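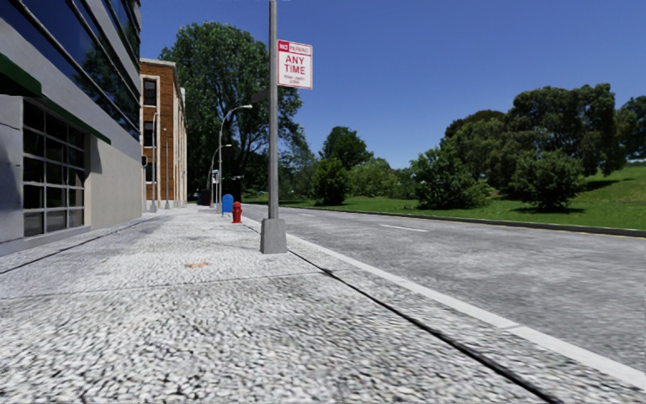 Gray panels and dark glass along the sidewalk, with a brick building farther down the street.

The heating in the Grirstead hall comes on at four in the afternoon, and by then Zuzana Kollár has usually been hitting for an hour. She starts in a jacket and takes it off when the radiators start to knock. On the Thursday I visited she was working on one shot, a short backhand return off a no-spin serve, and she had been working on it since the end of the summer.

Kollár is 31 and plays second board for Grirstead in the northern division. She has never been ranked inside the top hundred of anything that gets printed. Last season she won more deciding games than any other woman in the division, and that record is why her club is still in it. Grirstead stayed up on the final weekend by winning a match at Vudasberg that most people in the league had already written down as a loss.

Her coach, Haris Radonjić, does not talk much during a session. He stands at the other end with a box of balls and feeds them one after another, and when the box is empty they both pick up. He played professionally for nine seasons, the last four on a bad knee, and he came to Grirstead to run the junior program. The women's team was added to his job later.

"She came to me with a very good forehand and no patience," he said. "The forehand I left alone."

What he changed was how she plays the first three balls of a rally. Kollár used to serve long and fast and look for a winner right away. Against weaker players it worked. Against the top four teams she lost point after point to people who simply blocked the ball back and waited. Radonjić moved her serves short, into the middle of the table, and made her play entire practice matches in which she was not allowed to attack before the fifth ball.

She hated it. She told me so twice, once in the hall and again in the car. For most of that fall she lost to teammates she had been beating for years, including Bronisława Kubiak, who is 52 and plays with long pimples on her backhand and a style that gives young players headaches.

"I enjoyed that fall very much," Kubiak said.

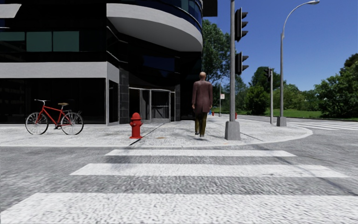 The club keeps its results in a set of green binders in the office behind the bar. Hywel Mostyn, the club secretary, has filled them in by hand since he stopped playing, and he also puts everything into a spreadsheet at home. By his count Kollár has played 1,109 league games for Grirstead. He can say which of them went to a deciding fifth, and what the score was, and in many cases who was umpiring.

He pulled out last season's binder and turned to the Vudasberg match. Grirstead needed a draw at the very least. They lost the doubles in straight games, and then Kubiak lost as well, to a left-hander who kept pushing the ball wide to her forehand until it broke down. That made it 2–0 before most of the visiting supporters had found a seat.

Kollár's first opponent was Myfanwy Gethin, who had beaten her in all of their earlier meetings. Gethin stands close to the table and takes everything early, and she gives very little away on serve. She won the first two games 11–6 and 11–7. Between games Radonjić said one thing to Kollár, which was to keep serving to the same spot.

She did. In the third game Gethin began stepping around to attack those short serves with her forehand, and she missed by a little, then missed again. Kollár won it 12–10. The fourth was quick. In the fifth Gethin led 8–5, and Kollár took the next six points, four of them on rallies that went past ten strokes.

"I have watched it since," Gethin told me by phone. "I was in a hurry and she wasn't. It used to be the other way around with us."

Grirstead won the remaining singles matches and took the tie. The Vudasberg players stayed on to eat with them afterward, as home teams in that division generally do, and the bus got back well after midnight. 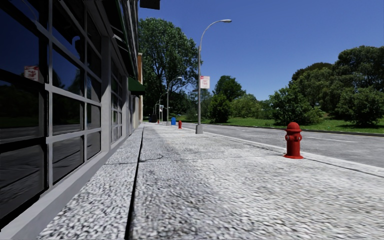
Staying up has cost the club money. The northern division stretches a long way, and the two longest away trips need a hotel night. Mostyn said the travel budget was used up by December last season, and the rest was covered by a weekend tournament and by the bar. The players are not paid. Kollár works mornings at a dental lab, making crowns, and she swaps shifts when there is a match on a Friday. Her manager has been to see her play once and left before the end.

Equipment is the other expense. Kollár goes through a sheet of forehand rubber every six weeks or so during the season. She has used the same blade for seven years, a five-ply that the maker dropped from its range, and she bought two spares when she heard. One of them she has already sold to Kubiak.

This season the club has a harder schedule. Tovlow came down from the division above with all of its players still under contract, and two of the other teams have signed new top boards. Radonjić expects Grirstead to finish in the lower half again. He would like the team to be safe earlier than last time, mainly so that he can give matches to a pair of juniors who are close to ready.

The opening results have been mixed. Grirstead lost at home to Tovlow, and then won away in a match where Kollár took both of her singles. She lost a game in each. In the second of them she was down 9–4 in the fourth and went back to the long, fast serve she had supposedly given up. It caught her opponent leaning in, and she used it once more at 10–9 to close the match.

I asked Radonjić if he had told her to do that. He said no, and that he would have advised against it. Then he picked up the box of balls and went back to the far end of the table. They had the hall until seven, when the badminton group comes in, and she wanted to do the short return again from the other side.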